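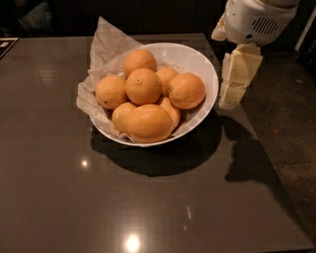 Section 3. Setting Up the Fruit Bowl

Okay, you've wiped down the table and unpacked the linens, so now we get to my favorite part of opening up the Jilgate house: the fruit. I've been putting out a bowl of oranges for guests since my very first June here, and I have opinions (sorry in advance!). If you're covering a changeover for me, please do it this way. It takes ten minutes once you've done it a couple of times.

What you need

A round white ceramic bowl with a wide rim. Ours live in the tall Caron cupboard, second shelf, behind the soup plates.
One sheet of off-white parchment or tissue paper. Either is fine, I use whatever I have more of.
Oranges. Enough to heap, and I go by eye.
A clean dish towel.

Note: The glass bowl on the same shelf is for salad. It's pretty, but you see every crease of the paper through the side and it drives me nuts.

3.1 Getting the bowl ready

1. Wash the bowl with warm water and a drop of soap, even if it looks clean. It has been sitting in a cupboard all week.

2. Dry it all the way, inside and out, and run the towel around the foot too. A damp foot leaves a ring on a glossy tabletop, and I've spent more time than I'd like buffing those out.

3. Set it on the table and leave it there while you work. I used to fill the bowl at the counter and carry it over, and I was forever chasing an orange across the floor.

Caution: Lift the bowl when you want to move it. Please don't slide it! The dark gray top shows scratches like you wouldn't believe.

3.2 Lining it

4. Take your sheet of paper and crumple it into a ball, good and tight. Then open it back up. Crumple it again if it still feels stiff (parchment usually needs a second go, tissue doesn't).

5. Push the middle of the sheet down into the bowl with your fist and let the edges come up however they like. You want some of it spilling over the rim. I like a loose peak standing up at the back and a bit draping down one side, which is how I did the bowl in the photo at the top of this section.

6. Stop fussing with it. I mean this kindly, I'm the worst offender. If you smooth and tuck and smooth again, the paper goes limp and you'll have to start over with a new sheet.

Note: Don't trim the edges with scissors. A straight cut edge looks like takeout.

3.3 Picking through the oranges

7. Tip the bag out onto the towel and look at each orange before it goes in. Press lightly with your thumb all the way around. Firm is good. If your thumb sinks in, that one goes in the compost pail.

8. Small dark marks on the peel are okay. Guests are going to peel these, so I don't worry about a freckle. What I do throw out is anything with a split, a wet patch or fuzz, and I check the neighbors of the fuzzy one twice.

9. Sort by size while you're at it. You don't have to be scientific, just put the big ones on one side of the towel and the little ones on the other.

Caution: If you've rinsed the fruit, dry every piece before it touches the paper. Wet tissue tears, and it also sticks to the oranges in little shreds that are a pain to pick off.

3.4 Building the heap

10. Start with the bottom layer. Put your big ones in first, snug against the wall of the bowl, and fill the gaps with smaller ones. They should be touching. If you can wiggle one with a finger, turn it a little until it settles.

11. Let a few folds of paper poke up between the fruit as you go. This happens by itself most of the time and it looks nice, so leave it.

12. Now the top. Set each orange down into the dip between the ones under it and let go slowly. I put one in the middle and one further back, and I quit there. Colton Lemieux, who did changeovers with me for 6 summers, always wanted one more on the very tip, and I'd find it under the table the next morning.

13. Give the table a gentle bump with your hip. Seriously! If anything rolls, take the top off and reseat it.

14. Turn the stem ends any which way. I tried lining them all up once and it looked like they were staring at me.

3.5 Where it goes

15. Keep the bowl well in from the edge of the table, and leave clear space at the corner so guests have somewhere to drop their keys. We've got that hard speckled floor, and a ceramic bowl won't forgive you.

16. Look at it in the evening with the lights on, if you're still around. The warm bulbs are kind to oranges but the shadows get pretty strong, and sometimes I shift the bowl a few inches so the paper doesn't throw a big dark shape over the guest book.

3.6 Keeping it nice during a long stay

Check the bottom layer every 3 days. That's where trouble starts, always on the underside, and by the time you can smell it you've lost the ones next to it too. Take everything out, look it over, swap the paper if it has a stain, and rebuild from step 10.

When guests have eaten the pile down to the last couple of oranges, top it up or take the bowl away. Two oranges rattling around in a big nest of paper is a sad sight.

Spare paper is in the Purutstead drawer, under the birthday candles. If you use the last sheet, write it on the list on the fridge.

Section 4. Coffee Corner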